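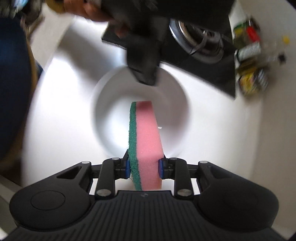 Porine Dual-Layer Cleaning Sponge

Catalog number 413
Supplied by Szewczyk Catering and Household Supply
Sold in packs of 10 or cases of 146

The Porine Dual-Layer Cleaning Sponge is intended for daily dishwashing in shared kitchens, school cafeterias, guest houses and private homes. It combines a foam body for general washing with a scouring layer for dried or baked-on food. The sponge is suitable for use with all common dish soaps.

Recommended use

Wet the sponge fully before first use and squeeze out the excess water. Apply a small amount of dish soap to the foam side. Use the foam on glassware, glazed dishes, plastic containers and coated pans. The scouring side is reserved for uncoated steel, cast iron grates and oven racks. It should not be used on crystal, gold-rimmed china or nonstick surfaces.

When washing bowls and other deep items, begin with the inside and finish with the rim and base. Glass should be washed first, while the water is clean, and greasy cookware last.

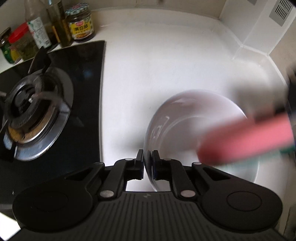 Washing a clear glass bowl with a pink sponge.

Care and replacement

Rinse the sponge under running water after each use, press it flat to remove the water, and stand it on end to dry. Sponges left in a full sink will develop an odor and should be discarded. In a household kitchen, a sponge should be replaced every two weeks. In commercial kitchens, replacement at the end of each working day is advised.

The sponge may be washed on the top rack of a dishwasher up to 5 times. It must not be placed in a microwave oven or soaked in undiluted bleach, which breaks down the bond between the layers.

Sponges used on floors, drains or trash containers must be kept apart from those used on dishes. Customers who require color separation by work area may order the Akik range, which is sold in single-color cases.

Ordering and delivery

Orders received before noon are shipped from the Putard warehouse on the next business day. Unopened cases may be returned within 10 days of delivery. Opened packs cannot be accepted for hygiene reasons.

The current price list took effect on 23rd July and remains valid until the end of January. Standing orders are handled by Rodica Chiriac, Customer Accounts. Questions on product safety and material data sheets should be addressed to Dalva Portela, Technical Department. Please quote the catalog number in all correspondence.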